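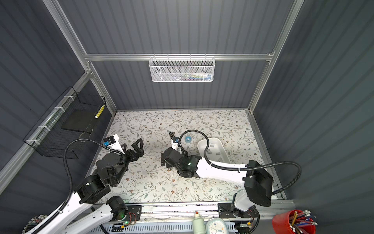
DRUNDERLEY TECHNICAL CENTER
Automation Department
Minutes of the Open Day Planning Meeting
6 August 2019, Zamora Building, upstairs conference room

Present: Rochelle Crenshaw (chair), lab supervisor, lab technician, evening instructor, admissions, facilities, front office (minutes). Plinureck joined by phone for items 3 and 4.

Absent: day instructor (on leave), print shop.

The meeting was called to order at 3:05 p.m.

1. Minutes of the last meeting

Approved with one correction. The parking item should have said that visitors will use the east lot. The west lot is being resurfaced and facilities does not expect to have it back before the open day in September.

2. Matters arising

Name badges. Ordered. The front office has the sample and passed it around. R. Crenshaw asked for the department name to be larger than the center's name. The front office will check whether it is too late to change it.

Floor outlet by the lab door. Work order 3831 is still open. Facilities said the electrician has been out once and is waiting on a part. The lab supervisor asked that it be finished before the rehearsal, as the current plan has a power cord running across the path visitors will take. If the outlet is not ready, the entrance rope will be moved so that people come in by the other door.

Lab windows. Cleaned.

3. Two-arm demonstration (Cuva project)

The lab technician reported. Both arms are mounted in the ribbed enclosure and each one has its own camera on the wrist. The cell was run every morning last week for the sorting exercise, in which small gray blocks are taken out of the white tray and set down on the mat. Single-arm pickups are good enough to show. Handing a block from one arm to the other is less steady. The technician keeps a log and said that most of the missed handovers come when a block is picked up by its corner.

The evening instructor asked if the handover should be dropped from the program. The technician would like to keep it, since it is the part that students ask about. After discussion it was agreed that the program will open with single-arm pickups and end with the handover. If the handover does not work in rehearsal it will be cut.

R. Crenshaw asked what visitors will be able to see from behind the rope. The lab supervisor said that people in the first row will see the work surface well, but anyone farther back will be looking at shoulders. Two options were talked over:

(a) Put the picture from the wrist cameras on the large monitor.
(b) Raise the cell on a platform.

Facilities does not want the cell raised. The floor would have to be checked and the arms would need to be set up again after the move. Option (a) was agreed. The technician will find out if the monitor can show both cameras side by side. If only one can be shown, it should be the one on the arm doing the picking.

Plinureck (by phone) advised running at reduced speed while the public is in the room. The technician said that reduced speed makes one full cycle feel slow to someone standing there. Plinureck repeated the advice. Reduced speed was agreed for all public runs. The evening instructor will use the time to talk through what each arm is doing.

Plinureck also asked that the cables to the wrist cameras be checked for rubbing before each session. The technician already does this at start-up and will add it to the written checklist.

The mat. Admissions asked if the leaf and flower mat could be replaced with something plain with the school colors on it. The technician would prefer to leave it. All the practice runs have been done on it and a change of background would mean going back over the camera settings. Left as it is. R. Crenshaw noted that visitors may well like it.

Front ledge. The supervisor would like the area in front of the cell tidied before the public comes in, including the pens and the alarm clock. The technician asked to keep the clock within view for timing the runs. It was agreed that the clock may stay and that the pens go in the desk. Wall baskets inside the enclosure are to be gone through and anything not used in the demonstration taken out.

4. Costs

The budget for the day is $3000. The quote that came in for the monitor stand, rope posts, signs and refreshments totals $3149. R. Crenshaw said the department will not go over budget. The following were considered:

Renting the monitor stand instead of buying it. The lab supervisor was against this because the stand will be needed for evening classes.

Fewer signs. Admissions said that last year people got lost between the front door and the lab and does not want fewer.

Borrowing rope posts from the auditorium. Facilities thought this could be done. With the posts taken out, the total comes in under budget.

Agreed to borrow the posts. Facilities will confirm in writing.

Plinureck will send a set of spare gripper fingers on loan at no charge, to be returned after the event. The lab supervisor thanked them. Plinureck asked if they may put out a small stand with leaflets. Agreed, as long as it goes in the hallway and not in the lab. Plinureck left the call.

5. Numbers and crowd control

The posted limit for the main lab is 99 people, and that includes staff. Facilities reminded everyone that the limit is for the room with the benches as they normally are. The benches along the windows will be moved out to give more standing room, but this does not raise the limit.

Admissions proposed letting people in by group, with a staff member at the door. Groups would go first to the short talk in the classroom and then to the lab. The evening instructor was concerned that people who arrive partway through a run will have to wait in the hallway with nothing to look at. Admissions will put the student project posters in the hallway.

There was some discussion of whether to give out timed tickets. Admissions was in favor. The front office was not, because tickets last year were swapped and lost and the desk spent most of the afternoon sorting it out. No tickets this year. Groups will be formed in the hallway as people come.

Children. Anyone under 12 must be with an adult in the lab. The sign at the door will say so.

6. Safety

The lab supervisor went over the rules for the day.

Only the technician and the evening instructor may run the cell. One of them must be at the controls any time the arms are powered.

No visitor reaches into the enclosure. Requests to "just hold a block out" are to be turned down politely. The supervisor said that this came up with nearly every school group in the spring.

Arms are to be parked and powered off during breaks, including short ones.

The stop button is to be tested before the first group and again after lunch, and the test written in the log.

R. Crenshaw asked who covers if the technician is ill. At present there is no one but the evening instructor. The day instructor will be asked to train on the cell after coming back from leave. The supervisor thought two sessions would be enough for someone who already runs the single-arm benches.

7. Talk and handout

The evening instructor has a draft of the talk. It runs too long and has too much on programming. Admissions asked for more about what graduates do at work and how a person can start without a background in electronics. The instructor will cut the programming part down to one worked case, which will be the block sorting, so that what people hear in the classroom matches what they see in the lab.

The handout is one sheet, printed both sides. The print shop has almost 3000 sheets left of the heavier paper and will use that. Course dates go on the back. R. Crenshaw wants to see the proof before it is printed, as the phone number was wrong on the last one.

It was asked if the handout should mention the Cuva project by name. Agreed that it should, with one short paragraph. The technician will write it and the evening instructor will read it for plain language.

8. Rehearsal

One full rehearsal will be held in the last week before the open day, after evening classes end. All staff working on the day should come. Staff from other departments will be invited to stand in as visitors. The rehearsal will include moving a group out of the lab by the rear door, which was not practiced last year.

9. Any other business

Facilities asked that the lab trash be put out the night before and not on the morning.

The front office reported that the coffee maker in the Zamora Building lobby leaks. It will not be used for the event.

The technician asked for a second stool at the controls. Facilities has one in storage.

Action list

Technician: two-camera view on monitor; cable check added to checklist; handover practice and log; Cuva paragraph.
Lab supervisor: wall baskets and front ledge cleared; safety sheet to all staff.
Evening instructor: shorten talk; plain language check.
Admissions: hallway posters; signs, including the under-12 sign.
Facilities: work order 3831; rope posts confirmed; window benches moved; stool.
Front office: badge change; room booking for rehearsal; invitations to other departments.
R. Crenshaw: handout proof; speak to day instructor about training.

Next meeting: first week of September, same room. The front office will send the time.

The meeting closed at 4:30 p.m.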